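Switching the house over to well water

December 2022

The pump went in at the start of the month and we have been off the town line since then. I said I would write up what it cost and what went wrong, so I am doing that before I lose the receipts.

The well was here when we bought the place. The last owners used it for the garden and capped it when the old pump quit. I had three companies come out to look at it. One wanted to drill a new one without testing the old one first. One never sent a quote. The third was Faltik, out past Skokport, and they ran a flow test, told me the casing was sound, and gave me a price on paper the same afternoon. I went with them.

The total was $2771. That covers the submersible pump, the pressure tank, the wiring from the panel, and the labor. It doesn't cover the trench from the well to the house, which I dug myself over 11 evenings. The ground is clay with rocks in it and I would rent a machine if I had to do it again. The water test was extra and so was the permit.

The test came back clean for bacteria. Iron was high. It isn't a health problem at our level but it will stain a sink and it makes white towels look tired. I put in a Zomen filter housing with a sediment cartridge ahead of the iron filter. The housing leaked at the outlet side until I took it apart, cleaned the threads, and used more tape than I thought it needed. It has been dry since.

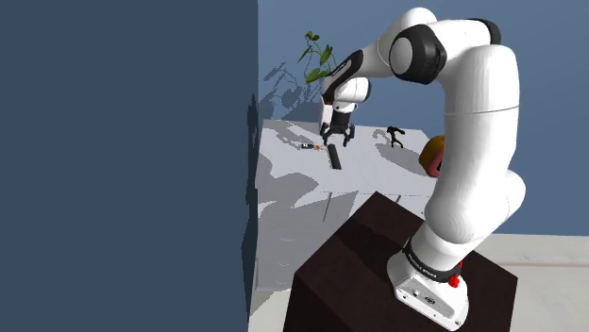

After my last post a reader wrote in to say that I should have put the pressure tank on a shutoff of its own, so it can be changed out without draining the whole house, and that the valve is cheap compared with the mess. I agree, and I had Faltik add one before they closed up the line. The same reader asked about the pressure settings. We are at 40 on and 60 off, and the upstairs shower is better than it ever was on town water.

The one thing I didn't plan for was power outages. On the town line the water kept running when the lights went out. Now it doesn't. We lost power for most of a night last week and had what was in the tank, enough for a few flushes and a pot of coffee. I now keep jugs filled in the basement. A generator big enough to start the pump would be over $2000 with the transfer switch, and I am not ready to spend that.

Our neighbors on Castaño Road have had a well for years and they told me to have the water tested again in February, when the ground is frozen and the water table has settled. I will post those numbers when I get them. I still need to insulate the last few feet of pipe where it comes through the foundation wall, and the trench has sunk enough that it needs another load of dirt in the spring.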